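**Robotique – portage à deux : Zarnano mise sur le couple aux poignets**

27 avril 2023. Le laboratoire Zarnano a mis en ligne une note technique consacrée au transport d'objets rigides par un humain et un robot à deux bras. La méthode, baptisée Elorard, se passe de commande vocale et de suivi du regard : le robot déduit l'intention de son partenaire des seuls efforts mesurés aux poignets, échantillonnés à 1 000 Hz.

Le jeu de données comprend 2 752 séquences de portage enregistrées en téléopération, dont 783 réservées à l'évaluation. Chacune associe la vue de tête, les positions articulaires et les six composantes d'effort de chaque bras.
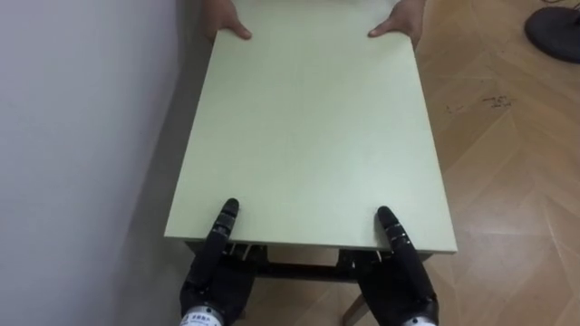

Elorard traite séparément la translation et la rotation de la charge. Un premier module estime la direction voulue par l'humain à partir de la force résultante ; un second utilise l'écart entre les deux poignets pour distinguer un pas de côté d'un début de pivot, ambiguïté classique dès que l'objet est long. La prise est fixée avant le départ et n'est plus modifiée ensuite. Pour une petite table basse à plateau vert pâle, chaque main du robot pose un doigt tendu sur le dessus et replie les autres sous le bord, l'humain tenant le bord opposé, pouces sur le plateau. Cette configuration laisse peu de jeu en tangage, et le modèle de contact peut alors être réduit à une liaison quasi rigide par main.

Sur les séquences d'évaluation, les auteurs rapportent une erreur médiane de direction d'environ 2 degrés en ligne droite. Les résultats se dégradent dans les virages serrés et lors des arrêts brusques, où le filtre introduit un retard que la note ne chiffre pas. Les charges souples ou articulées sont exclues du protocole.

La comparaison porte sur une commande en admittance à gains fixes, fournie par Wendt. Romar, partenaire du projet pour les capteurs, doit livrer en septembre une version à bande passante élargie. Le code d'apprentissage est annoncé pour la même période – les données brutes resteront accessibles sur demande.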